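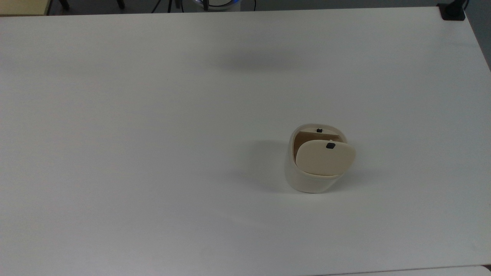
Section 3. Setting Up the Countertop Bin

This section covers assembly, placement, lining and routine care of the Kohlhase countertop bin with swing lid. Read it through once before starting. No tools are needed. For wall-mounted and under-sink models, see Section 5.

3.1 Before You Start

The bin is supplied in three parts: the body, the rim and the swing flap. The flap is packed separately inside the body, wrapped in paper. Check the parts for cracks or rough edges. If a part is missing or damaged, contact Gurkuletti Housewares and give the model number molded into the underside of the body.

Wash all parts by hand before first use. Water and a small amount of dish soap are enough. Dry the parts fully with a soft cloth.

CAUTION: Keep the paper wrap and plastic bags away from small children.

3.2 Fitting the Flap

1. Set the rim upside down on a towel.

2. Find the two pivot sockets, one on each side of the rim opening.

3. Hold the flap with its inner face up. Place the left pivot in the left socket.

4. Press the right side of the flap gently toward the center until the right pivot clears the edge of the rim, then let it move out into its socket. A light click is normal.

5. Turn the rim over and push the flap with one finger. It should tip both ways and return to level.

Note: If the flap stays tilted after it is released, one pivot is not fully seated. Remove the flap and repeat steps 3 and 4.

CAUTION: Do not force the flap past its stop. A bent pivot cannot be repaired and the flap must be replaced.

3.3 Choosing a Place

1. Select a flat, level surface. Laminate, sealed stone, glass and painted tabletops are all suitable. On oiled or waxed wood, place a mat under the bin.

2. Leave at least 3 inches of open space on every side. The flap needs clearance in front of the rim when it tips.

3. Keep the bin at least 19 inches from a stove, toaster or other heat source.

4. Do not place the bin under a low shelf. A hand must be able to reach the opening from above.

Note: Light-colored bins may yellow in strong sun. If the bin stands near a window, turn it a quarter turn each month so that any change in color is even.

3.4 Fitting a Liner

The bin can be used with or without a liner. A liner is recommended for food scraps, tea bags and coffee grounds. Gralik small liners (pack of 17) fit the body. Other liners may be used if they are wide enough to fold over the top edge without stretching.

1. Lift the rim straight up and off the body.

2. Open the liner and lower it into the body. Push the corners down by hand to release trapped air.

3. Fold the top of the liner over the outside edge by one inch on all sides.

4. Set the rim back on the body and press down at each corner.

5. Check that no part of the liner touches the pivots. Loose liner can catch and hold the flap open.

3.5 Emptying

Empty the bin before the contents reach the flap. An overfilled bin keeps the flap from closing and lets odor out.

1. Hold the body with one hand and lift off the rim with the other.

2. Gather the liner at the top, tie it and lift it out.

3. Wipe the inside of the body if there has been a leak.

4. Fit a new liner as described in 3.4.

CAUTION: Do not use the bin for ashes, batteries, broken glass or hot grease.

3.6 Cleaning

Clean the flap and rim weekly, or more often if the bin is used for food waste. Remove the flap by pressing one side toward the center and lifting that pivot out of its socket. Wash the parts in warm water, rinse and dry. Use a cotton swab for the sockets. Plosidel surface cleaner may be used on the outside of the body. Do not use bleach, scouring powder or steel wool, and do not put any part in the dishwasher.

For stains, apply a paste of baking soda and water, wait 13 minutes, then wipe off with a damp cloth. Dark stains from tea or beet juice may need a second treatment.

3.7 Storage

If the bin will not be used for a long period, clean and dry all parts and store them with the rim off. Replacement flaps and rims are listed in Section 7.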